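August

Woke at 5:40 with the window open and the street already warm. Walked to the Cerwood stop and back before breakfast, by the canal path, which is dusty now and full of bindweed. My knee held up. I did the long loop again, 706 steps from the lock to the bridge – the same as last week, so I must walk it the same way every time.

Spent the morning on the tomatoes. The three plants by the fence have blossom end rot and I picked off the worst fruit and threw it in the compost. The two in pots are fine. I watered everything and will try to do it at the same hour each evening, as the Ivby seed leaflet says uneven watering is the cause.

The letter from Siddiqui came about the roof. They want $582 for the flashing and can't start until the gutters are cleared. I'll call tomorrow and ask if they do gutters too.

Lunch was bread, cheese and the last of the cucumbers. Slept an hour after it, which I don't like doing. 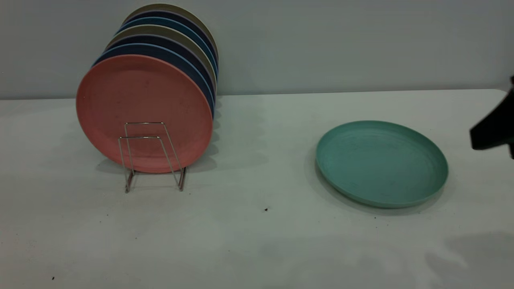

2 min read

Plates in a rack, the pink one in front. I want to get ours down to fewer than we have. Half the cupboard never gets used and the bottom shelf sags.

Read forty pages of the library book after supper and gave up on it. Thunder to the west at nine, no rain yet. Left the back window open a crack.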